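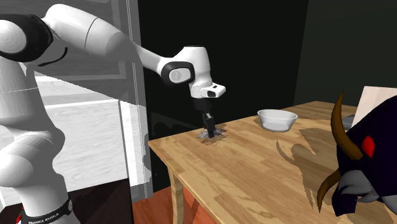

*Attachment 1: Franka Emika arm, computer render, hand pointing down.*

**Ticket 489: Hotener boiler stops at night, error 8 on display**

Site: Ridgeway, ground floor
Opened: 11 October 2022
Status: open, waiting for part

**Problem as reported**

Good morning. I write about the Hotener gas boiler which was installed by Kultwood in January. For the last two weeks the boiler stops during the night. In the morning the radiators are cold and the display shows the number 8, blinking. If I press the reset button for a few seconds, it starts again and works normally until the evening. The hot water in the kitchen has the same problem, so I think it is not a question of the radiators only.

I have read the manual. On the page with the error list, number 8 is explained only as "flow fault, call service". Before I call somebody I would like to know if there is something I can check by myself. The last visit cost us 280 pounds and the technician only pressed the same button.

**Reply from support**

Thank you for the details. Please check the following and write the results in this ticket:

1. Pressure on the gauge, when the system is cold and when it is warm.
2. Whether the valves under the boiler are fully open.
3. The night programme on the Skikoto thermostat, with the lowest temperature that is set.
4. Any sound from the pump in the first minute after reset.

Please do not remove the front cover.

**Results of the checks**

Pressure cold: the needle is a little under 1 bar, inside the red part. Pressure warm: just over 1 bar. I did not know that the needle should not be in the red part in the morning. In the evening, when I normally look, it was always in the green.

Valves: all open. One has a handle that turns very hard and I did not want to use force. The handle is parallel with the pipe, which I understand means open.

Thermostat: the night programme begins at ten in the evening, lowest temperature 15 degrees. I have not changed this from the day of the installation.

Pump: there is a sound like small stones for a few seconds, after that it is quiet. I cannot say if this is new. I have never listened to it before.

**Reply from support**

The cold pressure is too low. Please fill the system with the filling loop to 1.5 bar, cold, and close both ends of the loop afterwards. Then let the air out of the radiators, starting with the one nearest to the boiler, and fill again if the needle has fallen. The sound you describe can be air in the pump.

**After filling**

I have filled to 1.5 bar. From the first radiator came a lot of air, from the others almost nothing. The radiator in the corridor has no key valve that I can find, only a plastic cap which is painted over, so I left it. After this I filled one more time.

First night: no error. Radiators warm at six o'clock.

Second night: no error, but the pressure was 1.3 in the morning.

Third night: error 8 again. Pressure 1.0. I pressed reset and it started.

I looked for water under all radiators with dry kitchen paper and found nothing. Outside, below the small copper pipe that comes through the wall, the bricks are wet. It has not rained here this week. Is this pipe part of the boiler?

**Reply from support**

Yes, this is the discharge from the safety valve. It should be dry in normal use. Either the valve does not close properly or the expansion vessel has lost its air, and then the pressure rises too much when the water is heated. Please write down the highest value you see on the gauge during heating.

**Highest value**

I stayed beside the boiler for one full heating in the evening. Start 1.5, highest some 2.9, and at that moment I could hear water in the copper pipe. Then it went down slowly.

**Reply from support**

This points to the expansion vessel. The work must be done by a registered gas engineer. We have sent your results to Kultwood and asked them to bring a vessel and a safety valve, so that a second visit is not needed. Until then you may fill to 1.2 bar cold, not higher.

**Open questions from my side**

- Is the vessel covered by the guarantee? The paper from Kultwood says "parts, 2 years" but does not name the vessel.
- Can the engineer look at the hard valve handle at the same visit?
- Should I set the night temperature higher while we wait? For now I have put 17.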